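Putar tabletop arm – progress report to the Makhubela Fund
4 February 2025

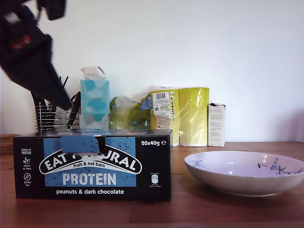 The gripper over the utensil holder, with the snack bar box and bowl at the front of the table.

The arm has been running on the kitchen table since December. All the joints move under their own power and the new finger tips are fitted. Marietjie Shezi rewrote the homing routine, and startup no longer needs a manual reset.

Spending to date is 1,860 of the 3,226 granted. The largest item was the replacement wrist motor from Povell. The second camera mount is still on order from Dredmont and is two weeks behind.

Two problems remain. The wrist drifts after long sessions, and the gripper closes too hard on thin cardboard. We have lowered the current limit and will test again with 40 picks per object – boxes first, then dishes.

Next period: finish the wrist cable guide, log 2,000 full cycles and send the parts list with receipts. No change to the budget is requested.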